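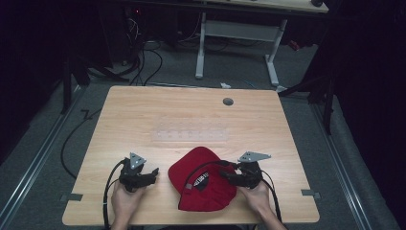
Cap handling at the teaching table, with one gripper in each hand.

Guides > Workplace automation > Moving packing staff onto teaching work

How to move a packing team onto teaching shifts

By Zamfira Marinescu
April 23, 2026

Flidov packs caps, scarves and gloves for online shops. In February we started asking packers to spend part of the week at a teaching table, handling the stock with hand-held grippers so that the arms on line two can learn from the recordings. These are the steps we use now. They assume you already have the grippers and the software running. Ours is Visard, and the menu names below come from it.

1. Settle the pay first

Teaching is paid at the packing rate plus the bonus the person would have earned on the line. We left this vague for the first fortnight and lost two good people back to packing. Put it in writing and give everyone a copy before the first shift.

2. Choose who goes

Ask for names and take people who know the stock. Speed on the line is a poor guide. Our fastest packers found the grippers maddening, and one of the best teachers came from returns, where she had spent years putting bent caps back into shape.

3. Set up the table

Clip the tabletop to its frame on both sides and push down on each corner. If it rocks, redo the clips. Let the gripper cables hang over the near edge with enough slack to reach the far corners. A cable may lie across a soft item such as a cap, but stop if it starts to pull the item along.

Set the height for the person, with elbows a little above the tabletop. Write the height on their card so the next shift doesn't have to guess.

4. Record a cap

Put the cap down any way it falls. Close one gripper on the side of the crown and keep the other ready near the brim. Press Start, turn the cap upright, move it to the packing side and let go with both grippers before pressing Stop.

Work at the pace you would use if somebody were watching to learn. If you drop the cap, pick it up and carry on. Mark the recording "recovered" and keep it. Only delete a recording if a hand has touched the stock directly.

5. Keep the shifts short

A teaching block is 40 minutes, then a different job. The grippers are light but the grip is the same every time, and thumbs get sore before anyone mentions it. Two blocks a day is our limit. Undar, our sister site, allows three and has had more complaints.

6. Share the count

We planned for 2000 good cap recordings and had 1278 when this page was last changed. Another 149 were thrown out, mostly for bare hands on the stock. The figures go on the board by the canteen each week as a team total. Names are left off.

7. Say what happens to the jobs

People will ask on day one. At Flidov the arms take plain caps on line two. Mixed orders, gift wrap and returns stay with packers, and two posts have been added to look after the arms. The evening shift on line two ended and its staff were offered days, which did not suit everyone. Tell people this sort of thing early, including the parts they won't like.

Related guides
Writing a job card for a shared workstation
Sore hands on repetitive work: what to report
Valtonen line controls: start-of-shift checks
Handing over between packers and arm minders

Contact the guides desk | © 2026 Flidov | Back to top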